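On Being Written To
by Archana Upadhyay
2/24/23

The letters were opened in September, and I have taken the months since then to consider what ought to be said about them. Readers who live in Brolturar will know the background. For the benefit of those who do not, I shall set it out briefly.

Twenty years ago the residents of the town were invited to write a letter to whoever might be living here two decades later. The invitation was issued by the Fandum Society, which at that time met above the savings bank and concerned itself mainly with lectures. The rules were simple. A letter could not exceed 600 words, it could be signed or unsigned, and it would be sealed and held until the appointed year. There was no prize and no theme. A total of 331 letters were received, which represented a respectable share of the adult population and, I am informed, a considerable share of the schoolchildren.

I was asked to serve as one of the 6 readers. Our duty was to open every letter, to determine whether it contained anything that might injure a living person, and to prepare the remainder for public view in the Tsang Room. The work occupied the greater part of the autumn. I undertook it in the expectation that I would learn something about the past. I wish to record in this post why I now regard that expectation as mistaken.

The first matter concerns prediction. It had been assumed by all of us that the letters would be full of forecasts, and that much of the pleasure in reading them would come from seeing how badly the forecasts had aged. Some did fit this pattern. One writer was confident that there would be no more paper money. Another believed that the river would have been moved. A child informed us that dogs would be able to talk by now and asked us to pass on her regards to one named Biscuit.

Forecasts made up a small part of the whole, however. The greater number of the writers did not attempt to say what our lives would be like. They asked us. They wished to know whether the elm by the post office was still standing, whether the bakery had stayed open, whether people still complained about the parking on Mill Street, whether we were well. A man who gave only his initials devoted his entire letter to questions and left a blank line beneath each of them, as though we might fill in the answers and return the sheet to him.

I found this difficult to read, and I was not alone in that. A question carries an obligation with it. When a person asks after one's health, courtesy requires a reply, and the passage of two decades does not seem to me to cancel the requirement. Yet a number of those who wrote have died, others have moved away, and the unsigned letters cannot be answered at all. We have been asked a great many courteous questions by people to whom no answer can be sent.

The second matter concerns apology. In the course of the reading I began to keep a separate folder for letters in which the writer expressed regret. The folder became thick. People apologized for the state of the water, for the debt, for the loss of the old library building, for having driven everywhere, for having been too busy to attend meetings. One woman apologized for a hedge. The tone was seldom dramatic. It was the tone one uses upon leaving a rented house in worse condition than one would have liked.

It is tempting to treat such apologies as a kind of vanity, and one of my fellow readers took that position with some force. He held that an apology offered to persons who do not yet exist costs the speaker nothing, and that it may even serve to excuse the very conduct it describes. If I have already said that I am sorry for the water, I may feel at liberty to go on spoiling it. I accept that this is a real danger. I have seen institutions behave in precisely this manner, and I have drafted one or two of the statements myself.

Nevertheless, I came to hold a different view of the letters in the folder. The writers did not know who we would be. They could not know whether we would be kind or foolish, or whether we would deserve any consideration. They extended it in advance. I can think of few occasions in ordinary life when we do the same. We are generally polite to those who can see us, and fair to those who may one day be in a position to be fair in return. The person who will live in this house after me enjoys neither advantage. She cannot see me sweep the step, and she will never be able to tell me that I swept it badly.

My grandmother, who raised five children in two countries, used to repair the lining of a coat before giving it away. I once asked her why she troubled to mend the part that did not show. She replied that the next person would put her hand in the sleeve. I have thought of that reply a great deal this winter. I do not believe that she considered it a moral principle. It was simply how a coat was given.

The third matter is one on which I have reached no settled opinion, and I raise it in the hope that readers may be able to assist. The question is whether the town should do it again.

A proposal to that effect has been placed before the Fandum Society. Those in favor point to the evident value of the first exercise and to the affection with which the display has been received. Those against observe that the world of 20 years ago was a more confident place, and that letters written now might prove heavy reading for whoever opens them. A third group would prefer that the letters be recorded by voice, which I oppose on the ground that handwriting told us things that the words did not. In one case the pen had plainly been put down and taken up again several times, and the ink changed color between the second page and the third. No recording would have preserved that hesitation in the same way.

I am inclined to support the proposal, with reservations. It seems to me that a person who sits down to address a stranger in the future is obliged, if only for an hour, to consider what she would say if she could not be contradicted, thanked, or paid. Such hours are not common. The Atilik reading circle, to which I have belonged for longer than I care to calculate, attempted the exercise at its last meeting, and the room was quiet for a length of time that surprised us. One member wrote a single sentence and declined to read it aloud. Another wrote four pages on the subject of her sister.

For my own part, I produced a poor first draft. It was full of advice. I have reached an age at which advice comes readily, and I had got as far as the correct storage of root vegetables before I noticed that the people of the future had not requested any of it. I discarded the page and began once more with a question, as so many of the earlier writers had done. I asked whether the light still comes in at the north end of the Tsang Room in the late afternoon and falls on the long table there. I found that I very much wished to know.

Some practical notes follow. The letters that have been cleared for public view remain on display through the spring, and visitors are asked not to lean on the cases. Families who recognize a letter as the work of a relative may apply in writing for a copy. A small number of letters have been withheld at the discretion of the readers, and I regret that I am unable to discuss their contents, including with those of you who have been kind enough to stop me in the grocery store.

Comments on the proposal may be left beneath this post. I read all of them, although I do not always reply promptly.

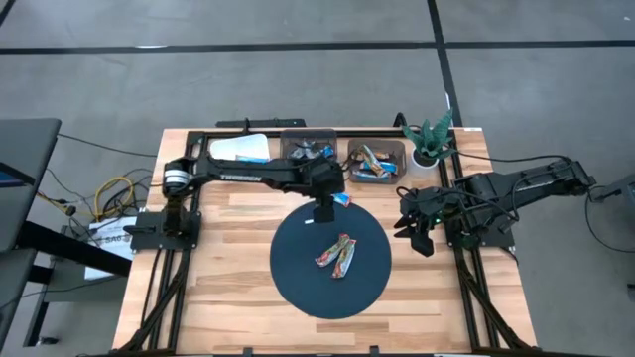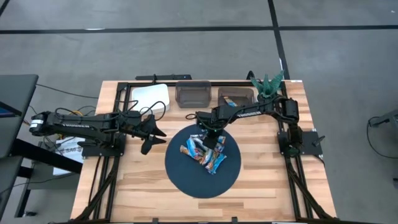
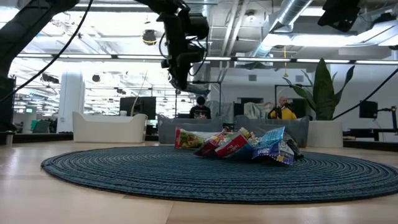
Three views with black robot arms; the last has snack packaging on a round blue rug.

Filed under: Reflections, Town Matters
Previous post: A Note on the Reading of Minutes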